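4. Garment care and storage in the Vendville households

4.1 Background to the survey

The second part of the study dealt with what happens to woollen and wool-blend knitwear between wearings. Earlier work on clothing lifetimes has tended to concentrate on purchase and disposal, and has treated the years in between as a single period of use. The interviews carried out in Cinberg suggested that this was too simple. Respondents there spoke of jumpers that spent far longer on shelves, chairs and beds than on the body, and several placed the start of visible wear in storage and not in use.

A postal questionnaire was therefore sent to 800 households in Vendville, of which 432 returned a form complete enough to be analysed. The form asked where knitted garments were kept, whether they were folded or hung, how often they were washed, and what the household regarded as the usual reason for giving a garment up. A further 45 households agreed to a home visit. Visits followed the Nägeli schedule, shortened by the omission of the questions on footwear, and lasted for the most part less than an hour.

4.2 Folding and hanging

A clear majority of respondents reported that they fold heavy knits. Hanging was more common among those who had moved within the past two years, and among those whose main storage was a wardrobe without shelves. The weight of the garment appeared to matter less than the furniture available. In the home visits, people who said they always folded their knitwear were in several cases found to have one or two pieces on hangers, and explained that these were worn too often to be put away.

This middle state, neither stored nor in the wash, deserves more attention than it has received. Few respondents had a settled word for it. Garments in this state were laid on a chair, on the end of a bed or over a door, and could remain there for a week or more. The household diary, kept by 20 of the visited households during March, shows that a jumper in regular wear was returned to its drawer only after washing. Between washes it moved from one surface to another, sometimes folded and sometimes not.

The consequences for the fabric are mixed. Airing between wearings allows moisture and odour to disperse and reduces the number of washes needed, and most care guidance recommends it. On the other hand, a garment left out is handled more often. It is lifted to make the bed, shaken out, and pressed under other things. Rubbing of this kind raises loose fibre on the surface, which then gathers into pills. Respondents who described their knitwear as "bobbly" usually blamed the washing machine, but the diaries do not show that pilling was reported more often in the homes that washed most.

4.3 Reasons for giving up a garment

Loss of shape was the reason most often given on the returned forms, followed by holes and by pilling. Dark colours were judged more harshly than pale ones, as lint and raised fibre show more readily against them. Green and navy knits were mentioned by several households as garments kept for use indoors once their surface had become rough. Such a garment had not been thrown away, and its owner did not regard it as finished — but it was no longer counted when the household was asked how many jumpers it owned. Estimates of wardrobe size based on a single question are likely to be low for this reason.

Repair was rare. Most households owned a needle and thread and nearly 20 of those visited owned a fabric comb or shaver, though its use was irregular. The Evach leaflet on mending, enclosed with the questionnaire, was remembered by few of those who were later interviewed.

4.4 Surfaces

The bed was the surface named most often for sorting and folding, ahead of the table and the floor. It is large, at a convenient height, and normally clean. Its covering varies a good deal, and a soft or quilted one offers some resistance when a knitted garment is drawn across it. Whether this adds in any measurable way to surface wear could not be settled from the present data.
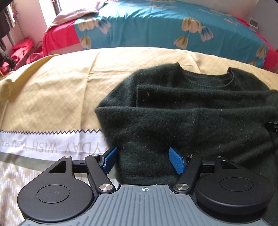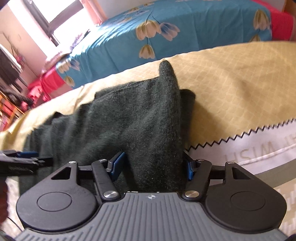 Figure 3. Dark green knitwear on a bed.

Nägeli, commenting on a draft of this section, objected that sorting on the bed should not be grouped with the middle state set out in 4.2, on the ground that sorting is brief and normally ends with the garment being put away, and asked that the two be coded separately in any later round of the survey. The diary entries do not give times closely enough for this to be done with the existing material. A revised form, with a separate column for each, is planned for the second round in Cinberg.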